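Old Dell, new lease on life

Jun 5, 2022

So I finally got into the old Dell tower! It has been sitting under the stairs since October with a coat draped over it, and every time I went for the vacuum I'd bang my shin on it and promise myself I'd deal with it over the weekend. You can guess how many weekends that took.

The plan is pretty modest. My niece wants something for homework and a bit of light gaming (her words), and I'd rather spend a little on parts than a lot on a new machine. Davina Paterson from my old office priced up a new desktop for me and it came to 1,325, which made me laugh out loud. My budget for this thing is 40, and that includes snacks.

I do like the way these older cases open up. You lay the tower on its side, the whole panel comes away and you can get both hands in there without scraping your knuckles. And the blue plastic! Whoever decided that the bits you're allowed to touch should be blue deserves a raise. The clips on the hard drive are blue, so even I know what to grab.
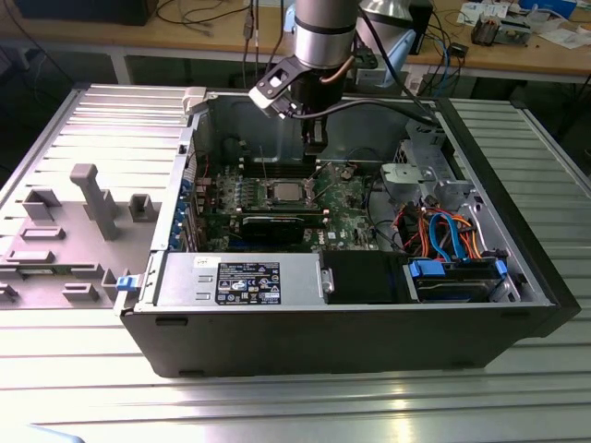
The hard drive is the first thing to go. It's slow, it grumbles, and Yasir Jafri has a spare solid state drive he swears he'll bring over (he has been swearing this for a while). Before I pull the old one I need to go through what's on it. There's a folder of 215 vacation photos that I'm pretty sure exist nowhere else, plus a lot of recipes I typed up for my aunt Ghazala and never printed.

After that it's memory. I still have to look up what kind it takes - I bought the wrong sticks once before and they're in a drawer somewhere, looking at me. The graphics card can stay. It's not fancy, but she mostly plays farming games, so I think the cows will cope.

Cables are the part I dread. Orange, red, black and blue, all in one bundle over the drive bay, and I know I'll unplug one and forget where it went. I'm going to put masking tape labels on them this time. If you have a better trick, leave it in the comments, please!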